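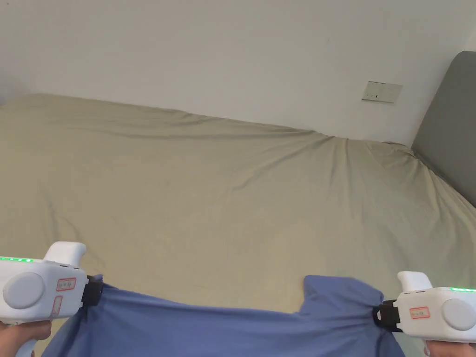 Figure 2. Blue garment held at both edges over the bed.

September - Studari Working Papers, Household Textiles

3.2 Folding surface

Garments in the Tudotlow set were folded on a bed with a beige fitted sheet. The set comprised 27 items, each folded 20 times. An item was lifted by two opposite edges and drawn taut (Figure 2), then lowered and folded lengthwise. Tension removed most large creases but left the upper edge uneven on soft cloth - a deviation recorded as edge drop. Edge drop was measured before lowering and again on the finished stack. Items with sleeves were scored separately, as a raised flap near the shoulder shifts the fold line. The Nolte scale was used for crease depth throughout.

Related items
Stallska: Shelf depth and stack height
Drawer packing of knitwear
Fitted sheets as a work surface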